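Jun 26, 2018

Slept badly and was at the bench by seven with the budget sheet open. The Plirholm quote came back overnight. For the full produce cell they want more than we have for the whole year, so the choice now is between their smaller package and buying the parts separately and doing the integration ourselves. I had half expected that and wasn't too upset. The smaller package leaves out the spare finger sets and the second camera, and those are the two things I would have asked for first.

Skunine are cheaper on the arm and slower on everything else. Their lead time is 21 weeks from the purchase order, so if we signed tomorrow it still wouldn't be here in October. I rang to ask if they would lend us a demo unit in the meantime. They said they would look into it, same as last time.

Spent most of the morning on the fingers line. The number I have carried since summer budgeting is 3,592 dollars for the year, covering fingers, pads and fasteners. I think that is low. I wrote it before we settled on working over a ribbed surface, and I took the wear rate from the supplier's sheet, which assumes flat trays and clean cartons. Produce is another matter. I'd like to budget for a complete changeover every quarter, so 4 sets, plus one on the shelf. If that breaks the line I will take it out of travel.

The wrist view shows more of the tips than I can see standing beside the arm, so I went by that.

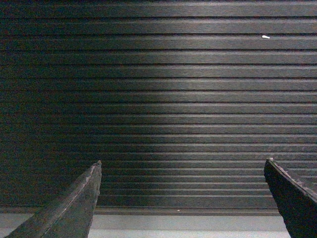
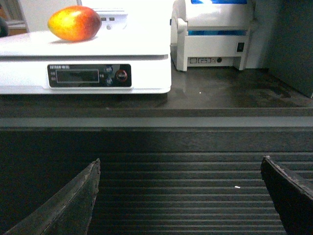
Wrist camera views, fingers over the ribbed surface in both. Scale, mango and label printer in the second.

Scuffing on both fingers. I will put it in the wear log and use it to argue for the bigger number. Van Beek sell a harder coating for the same finger pattern at a bit under double the price. If it lasts twice as long it costs us the same and saves the changeover time, but I have only their word for the life. I've asked for one pair to test before we commit to anything.

The other open item is the scale and printer. At the moment they are down on the plan as one line, "weigh and label", and that won't survive the review. Split them this afternoon. The scale stays as is for this year. What I want for next year is one that reports weight straight to the cell computer, so we aren't depending on reading a display. The printer can carry on, but I have added label stock and a service visit, both of which I forgot last year and had to find money for later.

Lunch at the desk. Leftover pasta.

After lunch I called the Plisberg site about floor space. They can give us three metres along the back wall if we pay for the power drop. The electrician's estimate isn't in yet, so I put a placeholder in the sheet and coloured it yellow. There is too much yellow in that sheet now — I count that as the real work left.

Where it stands tonight: leaning to the small Plirholm package, Van Beek fingers if the test pair holds up, new scale deferred. I still need the freight cost and the exchange rate that finance wants us to use.

Left at half past five. Rain on the drive home. Have to remember to move the dentist.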